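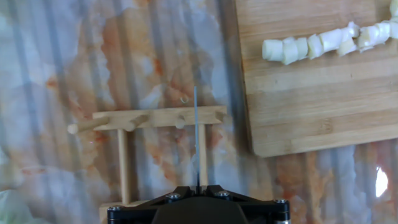 Jondell opens registration for home cooking course on the basic work with knife and board

FLULGATE, July – The cooking school Jondell has opened the registration for its new course "The Board First," a program for adults who want to learn the preparation of vegetables from the beginning. The course has 40 places and will be held in the school kitchen on Assunção street, in evening groups starting at 7 p.m.

The idea came from the students themselves. Last year the school received 400 people in its short classes of soups, stews and rice dishes, and many of them asked the same thing at the end: how to cut faster and more even. "They follow the recipe very well, but the cutting takes them one hour and they arrive tired at the stove," says Silvana Queiroz, director of Jondell. "We decided to give to this part its own course."

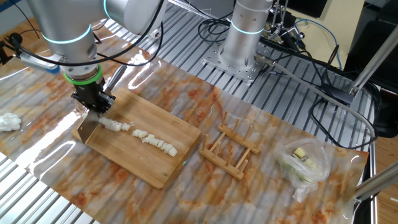 The first lesson is dedicated to white vegetables, such as onion, leek and radish. Students learn to hold the food, to make pieces of similar size and to keep the work in order before the pan is heated. Teacher Nahuel Acuña asks that the cut pieces stay in a line across the board, with the blade coming in from one end, the same as with the small white cubes on the bamboo board here. In this way the cook sees at once which pieces are too big and can correct them. Cut vegetables that will be used later go into a clear plastic bag, and the bag receives a label with the name of the dish.

The second lesson is about the care of the tools. It covers the washing and drying of wooden boards, the choice of a knife according to the hand of the person, and where to put each thing on a small counter. The course was prepared with attention to people who live in small apartments, where the board, the plates and the rack must share the same space.

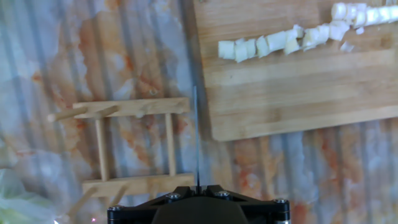 The following lessons continue with carrots, squash and leaf vegetables, and the last evening is a dinner cooked by the group. Each student can bring 2 guests to this dinner without additional cost.

The boards and racks of the course come with the support of Drernen, a kitchen goods store of Flulgate. "Wood is pleasant to work on, but people are afraid of it because they don't know how to wash it," says Gilmar Brito, manager of the store. Drernen will also print 4,000 copies of a free leaflet about the care of wood in the kitchen, written by the teachers of the school.

No experience is necessary. Students should bring an apron and closed shoes. Knives are provided by the school, but who prefers can bring their own.

Registration is made at the reception of Jondell, from 10 a.m. to 6 p.m., or by telephone.

Contact for the press:
Raíssa Camargo, Jondell Cooking School, Flulgate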